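Notebook, gripper comparison, December

Started 09:30. Arm is the same one we used for the carton work, only the end effector changes. Prarneck two-finger first, then the Traveo with the linked fingers. Controller firmware left alone between the two so we are comparing hands and nothing else.

Stock for this round is the orange film-wrapped packages, laid side by side in a row on the green surface. Gonzalo wanted them touching. I left gaps for the first pass and will close them up later.

Prarneck: closes fast, pads too thick for the gaps. It pushed the neighbour along before it got hold of anything. Dropped to 30 per cent force and it slid on the film. Gave up on it for this layout, still fine for single items.

Traveo: goes in between two packages with the jointed fingers and comes up under the edge of the far one. Slower approach but far less shoving. The wrist camera has a clear view of the fingertips on the way in. Glare off the film is the main nuisance, the edge finder keeps picking up the bright streaks along the top.

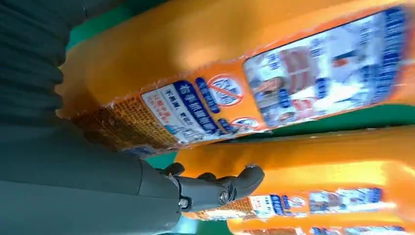
Can we run both grippers off the same controller profile?

Only for the approach move. The closing speed and the force limit have to be set separately, as the Traveo fingers travel further before they load up. I have saved its settings as profile 5 and left the Prarneck on 2.

Fulvio Sorrentino looked at the log after lunch and thinks the glare problem is exposure. He brought the Msimang camera settings over from the other cell and the edge finder behaved better, though it now loses the dark fingers against anything black. Try a strip of matt tape on the fingertips.

Cable: the Traveo lead is 772 mm and pulls at the wrist when joint 5 goes past its middle position. Re-routed it along the forearm. Longer one to come from Pisham.

Still to do: close the gaps, repeat with both grippers, and ask Gonzalo Gallardo where the spare pads went. Don't touch profile 5 before then.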